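4.2 Non-monotonic responses in the low-dose range

The standard risk model assumes that harm rises with dose and never turns back. For most of the compounds in our review this held. Of the 1649 dose-response records we kept after screening, the large majority could be fitted with a simple rising curve, and the choice between a log-logistic and a Weibull form made little difference to the estimated threshold.

The remaining records are the subject of this section. They come mainly from studies of compounds that act on hormone receptors, where a small amount may bind and trigger a response while a larger amount causes the cell to reduce the number of receptors it carries. The measured effect then rises, peaks and falls again as the dose goes up. A test that starts at a high dose and works down in wide steps can miss the peak entirely. The Korkville feeding trial used dose steps of this kind, and its published no-effect level sits above the range in which the later Nyamweya trial found changes in organ weight.
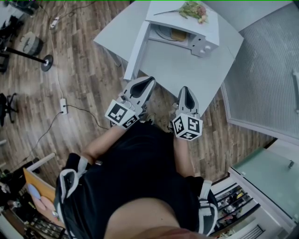
Lutz Stöcker objected at the review stage that a curve with a peak can be drawn through almost any noisy set of points, and that a single group of animals with an odd reading should not be allowed to set policy. He asked that we count a record as non-monotonic only when at least two neighboring dose groups supported the turn. We adopted this rule. It removed several records that had passed our first screen, among them both of the Eteck liver enzyme series.

Group size matters here as well. Most of the older trials had 7 animals per dose group, which is enough to detect a large toxic effect but gives wide intervals near the control value. To see how often chance alone would produce an apparent peak, we drew 2000 simulated data sets for each trial from the best-fitting rising curve and applied the two-group rule to each of them. Trials in which the simulated data often passed the rule were marked as uninformative and left out of the comparison. They were not counted as evidence for either shape.

A separate problem is what the word "dangerous" is taken to cover. A peak in a hormone response at low dose does not mean that the high dose is safe. In the Clovent series, the uterine response fell at the top two doses, but body weight fell too and mortality rose. The high dose was worse for the animal by any ordinary measure — it was only the one endpoint that had turned. We therefore report each endpoint on its own and do not combine them into a single score.

Two Clovent animals in the second-highest group died of causes that the original report does not give. We kept them in the mortality figures and left them out of the organ weight analysis, following Tavares.
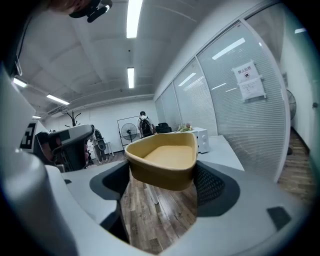

Figure 3. Yellow bowl held between the two fingers of a hand-held gripper, with a second gripper to the left.

Changing the model had a smaller effect on the final limits than we expected. The usual safety factors already place the permitted intake well below the peak for most of the compounds that met the two-group rule. The exceptions were compounds whose lowest tested dose was already above the peak, and for these no curve can be fitted with confidence until lower doses are tested.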